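Irnham Guesthouse Renewal: Progress Report to the Nikzad Fund
Reading time: 3 min

Dear friends at the Fund,

It has been a busy spring at Irnham, and I'm happy to say that most of what I have to tell you is good. When I last wrote we had the north wing closed, the dining room full of mattresses, and a good deal of worry about whether we would open at all before the summer guests began calling. We did open, in May, with 17 of our 21 rooms ready, and the bookings have been coming in steadily ever since.

The rooms first, as I know that is where the larger part of your grant went. Each of the 17 has new windows, a new bed, and a bathroom with a shower that a tall person can stand up in (the old ones were a trial, and our guest book said so in several languages). The four still closed are the ones over the kitchen, where we found damp behind the paneling once it came down. The builders from Dreltov have treated the wall and want it left alone for a few more weeks before they plaster. I would have liked to give you all 21 in this report, but I would much prefer to wait than to paint over a wet wall and be writing to you about it again next year.

Breakfast has moved back into the dining room and it is a pleasure to see the place lived in again. We now serve from seven until ten, with a cold table every morning and eggs to order. Families asked us last year for an earlier supper for small children, so we have started one at half past five, very simple food, and it has been so well liked that parents have begun to eat then too!

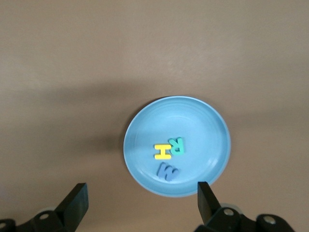 The early supper does mean an extra shift in the kitchen, which was not in the budget you approved. We have covered it so far out of the savings on linen, where the price came in lower than we were quoted. I'd like to keep it going through September and then look at the numbers with you before deciding on the winter.

On the outside of the building there is less to show. The terrace has been leveled and the steps down to the lake path have a handrail on both sides now, but the garden is still mostly bare earth and string. The shuttle to Jasska station is running twice a day, at 11 in the morning and again at 4, and guests tell us it made the difference in choosing us over somewhere in town. We had one week when the van was in the shop and we paid for taxis, and I have put that under transportation so that you can see it plainly.

As for money, we have $2000 left in the furnishing line, and I would like your permission to spend it on the four remaining rooms, mainly curtains and reading lamps. The building line is fully committed. In June we had 66 bookings, the best month since the new roof went on, and a good many of those guests were returning ones who had stayed away during the work.

Still to do before my next report: plaster and paint over the kitchen, finish the garden beds on the lake side, and replace the sign at the road, which has faded so badly that people drive past it. If any of you would care to come and stay, please let me know a little ahead and I will keep a lakeside room for you.

With warm thanks,
The Manager, Irnham Guesthouse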